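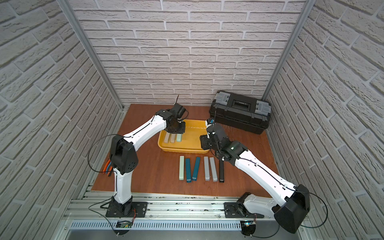

I have been writing cell rules for small two-arm setups for a while now, and most of them started out far too long. The first set I wrote at Rindari ran to 17 pages. People signed the last page and put the binder on a shelf. When I asked a new operator where the stop button rule was, she found it on page 11, under a heading about cleaning.

So this post is the short version. It covers benchtop cells with two light arms, the kind where one person sets out parts, starts a run and sits a few feet away. It is no use for a full-size industrial cell. If you have one of those you need the proper standards and a proper risk assessment, and a blog won't do.

Hands first. Nobody reaches past the front rail while the arms have power. A pause in the software counts as power. We had a long argument over that one, as a pause is quick and a full stop means homing both arms again. On our machines homing takes 20 seconds. I timed it and put the number in the rule, and the argument went away.

The second rule is speed. Any new or edited program runs first at low speed with a hand on the stop. It goes to 100 percent only after one clean pass with the real parts. A pass with no parts in the cell tells you the arms miss each other and not much else.

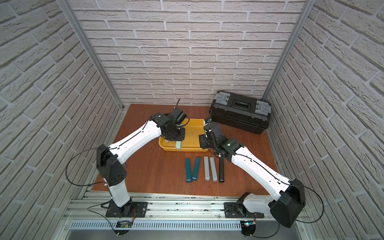 Part layout is where I've changed my mind the most. I used to let operators set pieces down wherever the program could find them, and then two people would run the same job and get different failure logs. Now every job has a layout line on its sheet: what goes where, which way it points, what order. For a tray job that means something like the teal pieces, then the light gray pair, then black at the right, all laid lengthwise toward the back with space between neighbors. The tray goes behind them where both grippers can get to it. It's one line of text and it takes less time to read than to argue about. If a piece gets knocked out of line, stop, put it back, and write it in the log. Don't nudge it between moves.

Shared space needs its own rule. When two arms work at one tray, the sheet has to say which arm owns which side and which one waits. I don't accept "the planner handles it" as an entry. The planner may well handle it, but the person watching needs to know what normal looks like, or they can't tell when to hit stop.

Cables get checked at the start of a shift. Move each arm by hand through its widest reach with the power off and look at the slack. A loop that is fine at rest can catch on a bracket at full stretch. Too short is worse, as it works the connector loose over weeks and you get faults that come and go. Krisztina Sárközi at Dretora logs hers every 600 cycles on top of that, and I've copied her sheet with two columns removed.

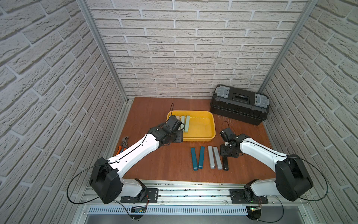
3 min read

Tools are the rule people break, me included. Anything that isn't part of the job comes off the table before a run. I mean the wrench and what look like pliers at the left edge just as much as a coffee cup in the middle. The usual defense is that the arm never goes over there, and for that program it may be true. The next program is written by somebody else. Loose screws on the rail go in the same rule.

A closed toolbox can stay in the cell if it is on the sheet, has a fixed spot, and the arms' limits were set with it in place. If it moves, the limits get checked again. Krajewska has it stricter and allows no boxes at all. I have no quarrel with that.

The log has four columns: time, program, what happened, who. Write down stops even when the cause seems silly. At Flalix they had a run of odd stops every September afternoon, and it was the log times that pointed to sun coming in on a sensor.

Our current sheet is one side of paper, taped up at eye level by the stop button. I'm still not happy with the wording on handing over mid-run – at the moment it says the person leaving stays until the tray is done, and on long jobs people don't.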